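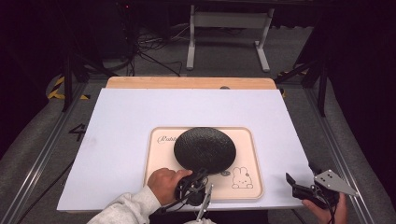
智能音箱放在家里什么地方，会影响家人使用它的次数吗？

影响主要出现在离人最近的几种活动里，例如做饭、吃饭和睡前的准备；对于播放长时间音乐这样的活动，摆放位置的作用很小。

4 摆放位置与日常使用

4.1 数据来源

本节使用的数据来自Onbridge家庭声音调查。调查在Holtstead镇进行，参加的家庭共159户，每户至少有一台带语音功能的音箱。调查分为2轮，第一轮用纸质问卷，第二轮用使用日记。日记由家庭成员自己填写，每次使用写一行，内容包括时间、房间、说话的人和使用的目的。去掉重复和无法辨认的记录以后，一共得到3828条有效记录，以下的分析都以这些记录为基础。

需要说明，日记方法有它的弱点。成年人填写得比较完整，孩子的使用常常由父母代写，所以有一部分可能被遗漏。我们没有使用设备后台的记录，原因是有些家庭不愿意提供账号。这个决定减少了数据的数量，但是保留了使用者自己对“目的”的理解，后者对本研究更重要。

问卷部分采用Morikawa家居物品量表的缩短版，共40个题目。原来的量表是为家具和灯具设计的，题目里没有涉及声音。我们修改了其中与“触摸”有关的题目，把它们换成与“听见”和“说话”有关的题目。修改后的题目先请几位当地居民试做，他们觉得“这件物品属于全家”一题的意思不够清楚，后来我们把它改为“家里每个人都可以随便使用这件物品”。

4.2 位置的分类

先前的研究多按房间分类，把位置写成客厅、厨房、卧室等。我们开始也这样做，但是在编码过程中发现，同一个房间里的差别有时比房间之间的差别还大。例如，厨房冰箱顶上的音箱和厨房餐桌上的音箱，在日记里的用法几乎没有相同的地方。因此我们放弃了只看房间的办法，增加了“支撑面”这一项。支撑面分为高处（柜顶、冰箱顶、书架上层）、中间高度（桌面、台面、床头柜）和低处（地面、矮凳）。

编码时还有一个小问题，就是音箱下面常常还有别的东西。受访者提到过杯垫、书、毛巾和盘子。问起理由，有人说怕划伤桌子，有人说这样声音好听一些，也有人说没有想过。我们起初把这些东西看作噪声，没有记录。第二轮开始以后，我们在编码表里加了“垫放物”一栏，取值为无、平面垫放物和有边的容器。圆形的黑色圆盘状物体放在一个浅盘里，盘的边缘略微高起。这一类在数量上很少，所以后面的统计没有把它单独列出，而是与平面垫放物合并。

两名编码员分别完成了全部记录的分类。意见不同的时候，先看原来的日记，再讨论决定。最难判断的是窗台，它的高度与桌面接近，但是很少有人坐在旁边。我们最后把窗台归入中间高度，并在附录中给出把它归入高处时的结果。两种做法得到的结论在方向上一致。

图1 放在浅盘上的圆形黑色物体

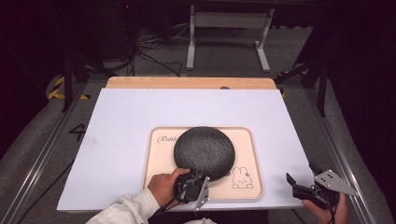
4.3 结果

在中间高度的位置，短的使用最多，主要是问时间、定时器和天气。这些使用集中在早上出门以前和晚饭的时候。放在高处的音箱，记录以音乐和广播为主，而且说话的人常常只有一位，多半是最初买它或安装它的人。低处的记录太少，我们不做比较。

家庭成员之间的差别也值得注意。在问卷中，同意“家里每个人都可以随便使用这件物品”的家庭，大部分把音箱放在公用的桌面或台面上。可是从这个结果不能推出，换一个位置就会让更多的人使用它。也可能是本来愿意共用的家庭，选择了大家都方便的位置。第二轮期间有几户搬动了音箱，我们查看了这几户的日记，搬动以后的第一周使用增多，然后慢慢回到原来的水平。户数太少，只能当作线索。

垫放物与使用次数之间没有明显的关系。有垫放物的家庭在“这件物品和房间很相配”一题上得分稍高，但是差别在控制房间以后变得很小。

4.4 与先前研究的比较

我们的结果与Turanar住宅研究的一部分相符。该研究讨论的是收音机，它认为收音机一旦放到柜顶，就慢慢成为一个人的物品。语音音箱不需要用手操作，我们原先预料高度的作用会弱一些，而日记显示这种作用仍然存在。一个可能的解释是，人们习惯看着对方说话，对看不见的设备说话会觉得不自然。有一位受访者在日记的空白处写道：“它在上面，我总是忘记有它。”

另一方面，Turanar的研究提出厨房是争执最多的房间，我们没有得到同样的结果。在我们的记录里，关于音量的抱怨多来自卧室和与卧室相邻的走廊。这个差别可能与房屋的结构有关。Holtstead的住宅以两层的旧房为主，厨房一般在后面，与其他房间隔着一道门。第二轮在November进行，门窗多半关着，夏天的情况也许会不同。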